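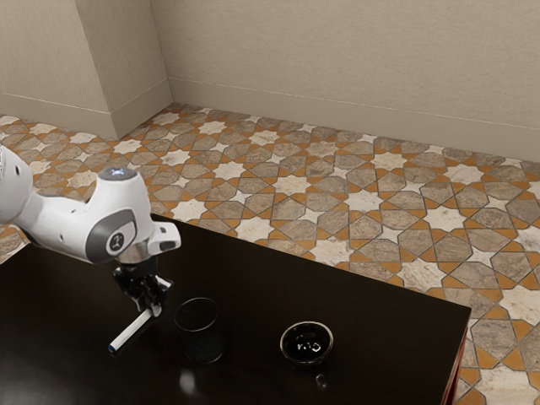 Unit 4: Writing on surfaces. Ink, pens and marks that last

Read before the seminar. Bring the worksheet from Unit 3 with you, as we will go back to the table on paper weights.

1. What ink is made of

Any ink has two main parts: something that gives it colour, and a liquid that carries the colour to the surface. The colour may be a dye or a pigment. A dye dissolves in the liquid. A pigment stays as very fine solid grains spread through it. Most inks also hold a binder, which is a gum or resin that sticks the colour down once the liquid has gone.

The difference between dye and pigment explains a good deal of what follows. Dyes sink into paper fibres and tend to give bright colours, but many of them fade in sunlight and run when the page gets wet. Pigments sit nearer the surface. They usually fade more slowly, though they can rub off if there is too little binder.

2. Older inks

Carbon ink is soot mixed with water and gum. It was used in Egypt and in China long before paper reached Europe. Carbon does not fade, so old texts written with it are often still black. It can be washed off, because it does not bite into the sheet.

Iron gall ink was the usual ink in Europe from the Middle Ages until the nineteenth century. It is made from oak galls, iron sulphate, gum and water. It goes on pale and darkens as it meets the air. It is hard to remove, which made it suitable for legal records. It is also acidic, and over a long time it can eat through the page. You will see this in the Clito account book, where the heavy ruled lines on leaf 18 have fallen out and left slots.

3. How the ink gets to the page

Quill and dip pen. A slit in the nib draws ink down by capillary action. The writer has to dip often, and the line goes from dark to light between dips. This pattern is useful when you want to know where a writer paused.

Fountain pen. Ink is held in the barrel and air is let in as ink goes out. The flow is steadier, so the dipping pattern is lost.

Ballpoint. A small ball turns in a socket and rolls a thick, oil-based ink on to the paper. The ink dries quickly and leaves a groove which can often be felt on the back of the sheet.

Felt and fibre tips. Ink is stored in a spongy core and moves along a tip of pressed or bundled fibres. The line is even and there is little or no groove. Permanent kinds use an alcohol or similar solvent. Whiteboard kinds add a release agent, so that the dried ink lifts off a hard, smooth surface. On paper the same ink soaks in and stays.

4. The surface

Rough paper takes more ink and gives a softer edge. Sized paper has been treated with gelatine or starch to slow the ink down, and gives a sharper one. Glass, glazed tile and polished metal take in nothing at all, so the mark depends on the binder alone.

The Prerolmont collection holds 438 labels written on glass plates. Arnardóttir's catalogue, which is on the reading list, sorts them by binder and records how much of each text can still be read. Look at entry 13 in particular, where two inks were used on one plate and only the lower line is left.

5. For the seminar

Write the same short sentence on three surfaces with two different pens. Leave them on a sunny windowsill until we meet, with half of each one covered by card. Then write up to 600 words on what changed. Say what kind of ink you think each pen holds and give your grounds for thinking so.

Read the Jadano handout on solvents, pages one to six only. The section on printing inks belongs to Unit 5.

Samples of iron gall ink will be on the side bench. Please wear gloves, as it stains skin and cloth.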